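Rear Section Working Group: Minutes of the October Meeting

4 min read
October | By the Recording Secretary, Kuzmenko Technical Office

The meeting opened at 9:10 a.m. with Cuton, Misix and Totent represented. The minutes of the previous meeting were accepted with one correction: the torque value for the lower shock bolt is to be read in newton-meters throughout.

1. Swingarm pivot, revision 11

Cuton presented revision 11 of the pivot assembly. The needle bearings are replaced by a pair of angular contact bearings, preloaded from the left side. Side play at the axle is now inside the limit on all test bikes. Cuton asked for the preload figure to be frozen before the winter build. Misix objected that the seal lip has not been run in salt spray with the new spacer. The figure stays open until the seal result is available. 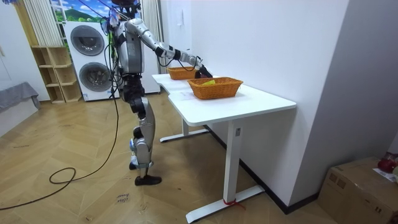
Robot at the desk with two woven baskets.

2. Chain run and sprocket wear

The long test bike reached 3,872 miles on the original chain. Two adjustments were made in that distance. Wear on the rear sprocket is even across the teeth. Wear on the upper chain slider is deeper at the front edge than the drawing allows, and Totent attributes this to the lower pivot position adopted in the summer. Two remedies were discussed:

- a harder slider compound, same shape
- the same compound with the front edge extended and thickened

The second remedy needs a tool change. Totent will quote both. The meeting took no position on cost.

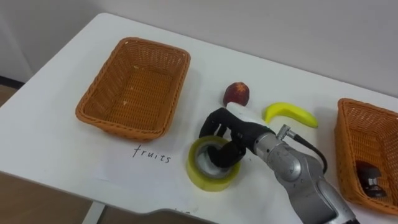
Baskets on the table, with the "fruits" label on white paper.

3. Rear shock, hot fade

Misix reported the bench results for part 806. Rebound damping falls off after sustained running and recovers once the body cools. The loss is larger with the thin oil. Misix proposes the thicker oil and one extra shim on the rebound stack. Cuton noted that the thicker oil made the cold ride harsh on the earlier unit and asked for a cold start run before any change to the drawing. Agreed. The preload collar is not affected.

A question was raised on whether the heat shield between the exhaust and the shock body could be moved outward. The left passenger peg bracket limits the space. Kuzmenko will check clearance at full compression with the wheel in its rearmost position.

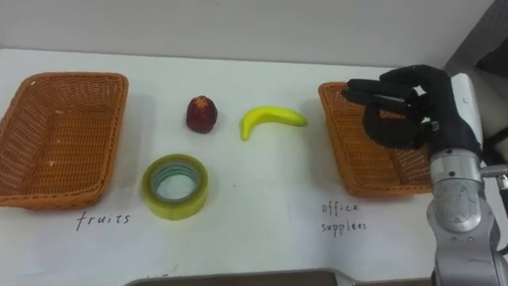 Test and Validation

4. Road test schedule

The next block is 100 laps of the short course with luggage fitted, followed by a strip-down of the pivot and linkage. Tire pressures are to be set cold and recorded at every stop. The previous block had gaps in the pressure log, and the wear data from those runs will not be used in the report.

Totent asked that the chain be lubricated at fixed intervals and not at the rider's discretion. Accepted. The interval is to be written on the run sheet.

5. Wiring at the tail

The rear harness chafes at the second clip under the seat. A longer sleeve has been fitted to one bike. Kuzmenko prefers to move the clip, which also frees the connector for the turn signals. The drawing will show the moved clip, with the sleeve kept as an interim fix on bikes already built.

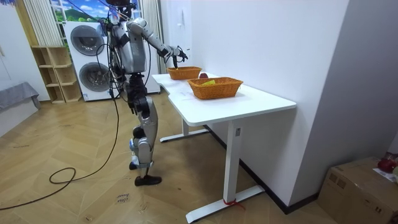
Robot facing the desk, hand above the farther basket.

6. Actions

Cuton: issue the pivot drawing with preload marked as open.
Misix: salt spray run on the seal; cold start run on part 806 with the thicker oil.
Totent: quote for both slider options.
Kuzmenko: heat shield clearance; clip position; revised run sheet.

7. Other business

Misix asked for drawings to be sent in one format only. Deferred to the next meeting. The spare linkage set held at Cuton is to be returned to Kuzmenko before the next road block.

The meeting closed at 11:35 a.m.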